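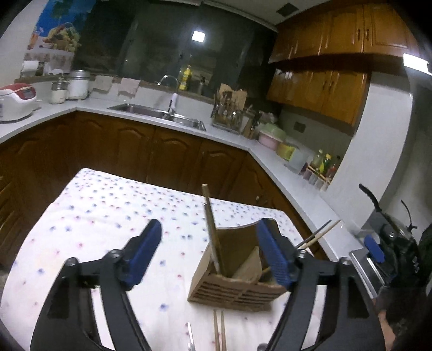

Zwei blaue Fingerpads, dazwischen der Besteckhalter: Arbeit mit dem Handgreifer am Küchentisch.

Nobuhle Engelbrecht hat die Sechskantschlüssel schon in der Hand, bevor die erste Frage gestellt ist. Sie betreut bei Stidard die Handgreifer, und wenn sie über Gelenkspiel spricht, wird sie schnell. »Ich liebe diese Mechanik!«, ruft sie. »Zwei Arme, Drehpunkte, Schrauben, man sieht alles. Wenn etwas klemmt, finde ich die Stelle meistens mit den Fingerspitzen.«

Jede Einrichtung beginnt bei ihr mit den Drehpunkten. Sie zieht die Schraube an, bis der Arm steht, und gibt dann ein winziges Stück nach. »Er soll von allein zurückkommen, aber nicht wackeln. Bei Kerbridge habe ich das mit dem Drehmomentschlüssel gelernt, heute höre ich es fast.« Danach kommen die Pads an die Reihe: schließen, gegen das Licht halten, schauen, ob der Spalt über die ganze Höhe gleich ist. Stimmt er nicht, wird das Pad gelöst und neu ausgerichtet, notfalls dreimal.

Und warum gerade Essstäbchen? Engelbrecht lacht. »Weil sie so schön gemein sind! Dünn, glatt, und auf einer Tischdecke rollen sie einem gern davon. Eine Tasse verzeiht einen schiefen Finger, ein Stäbchen dreht sich sofort weg.« Auf dem Tisch in der Küche merke sie deshalb nach wenigen Griffen, ob ein Pad sitzt.

Gewechselt werden die Pads nach 2,000 Griffen, auch wenn sie noch gut aussehen. Die Rippen setzen sich mit Fett und Fusseln zu, da hilft eine weiche Zahnbürste mit lauwarmem Wasser. Öl kommt ihr nur an die Gelenke, ein Tropfen, der Rest wird abgewischt. »Einmal ist mir etwas auf das Pad gelaufen, das war im Oktober. Ich habe 14 Stück durchprobiert, bis ich gemerkt habe, dass meine eigenen Handschuhe ölig waren.«

Im Koffer liegen außerdem Ersatzschrauben, Sicherungslack und ein Heft, in das sie jede Änderung einträgt, noch mit Bleistift. Als Nächstes will sie eine weichere Padmischung von Nirkard ausprobieren. »Die ersten Muster sind da, ich muss sie nur noch zuschneiden. Darauf freue ich mich schon die ganze Woche!«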